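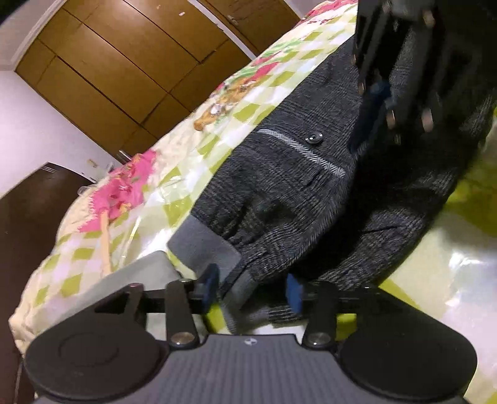
Issue 223

Pasum buys Hajdu's display arm

26/01/2024

Well, we've done it! I'm Forough Esfahani, I run Pasum, and I'm chuffed to say we've bought the phone screen business of our old supplier Hajdu (all 394 staff are coming with it).

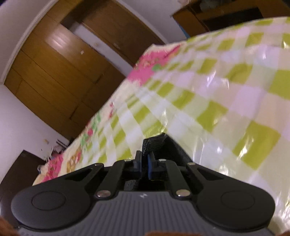
We're paying in shares, 3 of ours for every 200 of theirs, and I'd like the whole thing signed off by June. Omid Nouri stays on to run the factory, and I couldn't be happier about that.

Press calls to Parvaneh Jafarzadeh at Pasum, please.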